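Teleoperation notes: the garment station

December 4, 2024

The Skirden cell moved from rigid parts to garments in July, and the collection procedure has changed enough since then to be worth setting down. The task is hanging: take a piece of cloth from a basket, put it on a wire hanger, put the hanger on the rail. Both arms are driven by one operator through a pair of leader arms. There is no scripted motion anywhere in the episode.

The first procedure, written at Horkska, asked operators to finish one arm's motion before starting the other's. The recordings were easy to segment and poor to train on. Policies learned the pause along with the motion, and would stop with a cloth in the air for as long as 4 seconds before the second arm moved. Operators are now told to let the arms overlap wherever they would do so with their own hands. One gripper may be lifting cloth while the other is still bringing a hanger into place.

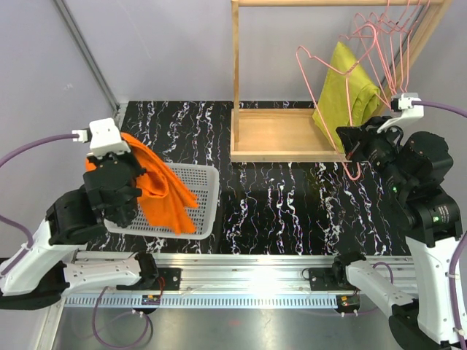
Tâm Vương objected to this at the last review. Overlapping motion, in that view, makes it hard to tell a deliberate wait from an operator who has lost track of one arm, and the two should not carry the same weight in training. The proposal was a foot pedal, pressed whenever the operator is consciously holding one side still. The pedal signal would be logged as an extra channel and used only for filtering.

We tried it on 20 episodes. Operators forgot the pedal on most of the short holds and remembered it on the long ones, so the channel is usable for the second kind only. It stays in as an optional field.

Other changes since the last issue:

Failed grasps are kept if the operator recovers within the same episode. Earlier these were deleted. Dropping the cloth outside the work surface still ends the recording.

Leader arm scaling is now 1:1 for both sides. The reduced scaling on the right arm helped with threading a hanger into a shoulder opening but caused drift in posture over a session, and operators disliked switching – two of them had turned it off already.

Sessions are capped at 11 episodes before a break. Jerk in the gripper trajectories rises noticeably past that point.

The target for the Lillanska release remains 1000 accepted episodes. Chu will publish the episode format and the revised operator sheet at the same time. Comments on the pedal field should go to the usual list before the format is frozen.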